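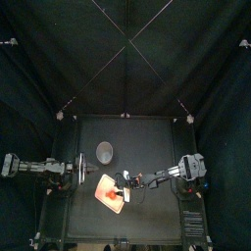 Putstead, 2018-08-13. Tillberg has closed its comparison of reusable tableware for the Brernent school canteens and will publish the results in August. The test covered 577 pieces drawn from stock, of which 527 met the limits for rim warp and surface scratching. Cups and plates were handled as a set on a dark, square table, with the translucent white plastic cup standing toward the middle and the salmon-colored square plate next to it, tilted, a small red object on top. Slip on a tilted plate was scored separately from wear.

Kevser Toprak, who wrote the test plan, said the square plates lost more points on stacking than on slip. Corners chipped after 86 wash cycles in two of the 4 batches. The cups showed clouding at the base but no cracks.

Öztürkmen, the supplier, has agreed to replace the chipped batches. Güven Çetinkaya of the canteen office said the cup order will go ahead at the listed price. The plate order is on hold until the new corner radius has been measured.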